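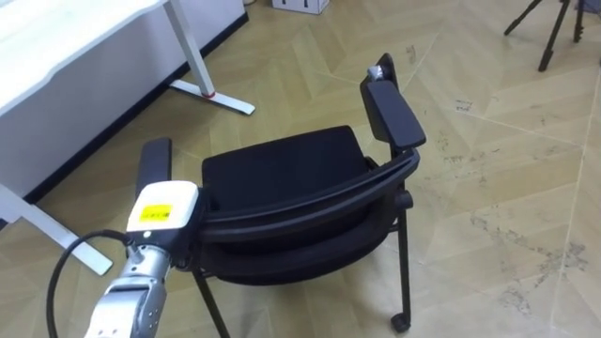 How to Stop a Chair From Scratching a Wood Floor

Chair legs do most of their damage in small movements. A person sits down, shifts forward, leans back, and each time a bit of grit gets dragged across the finish. The fix is cheap and takes less than an hour for a set of dining chairs.

What you need

Felt pads, the stick-on kind or the nail-on kind
Rubbing alcohol and a rag
Fine sandpaper
A plastic scraper or an old gift card
A ruler

Step 1: Clear the old pads

Turn the chair upside down on a folded blanket. Scrape off whatever is left of the old felt. If the glue has gone hard, warm it with a hair dryer for a minute and try again. Pull any metal glides with pliers, but go slowly — they can split a wooden leg.

Step 2: Clean the feet

Wipe each foot with alcohol and let it dry. Wooden feet should be sanded lightly first so the glue has something to hold. Plastic feet only need the alcohol. Most pads that fall off in the first week were put on over dust or wax.

Step 3: Measure

Measure across the bottom of the foot and buy a pad slightly smaller than that. A pad that hangs over the side catches on the floor and peels. For round tube legs, a slip-on cap with felt on the bottom works better than any sticker.

Step 4: Attach

Press each stick-on pad down hard for a full minute. Leave the chair upside down overnight. Nail-on pads can be used right away, but don't put them in thin legs or close to the edge of the wood.

Step 5: Check for wobble

Set the chair on a flat part of the floor and rock it corner to corner. If one leg is short, add a second thin pad under that foot only.

Upkeep

Vacuum the felt when you vacuum the floor. Grit collects in the pad and turns it into sandpaper. I replace mine every January, and the kitchen chairs sometimes need it again by summer.

Office chairs on casters are a different job. Felt won't help there. Swap the hard wheels for soft rubber ones, or put down a mat made for wood floors.

Last updated September 2022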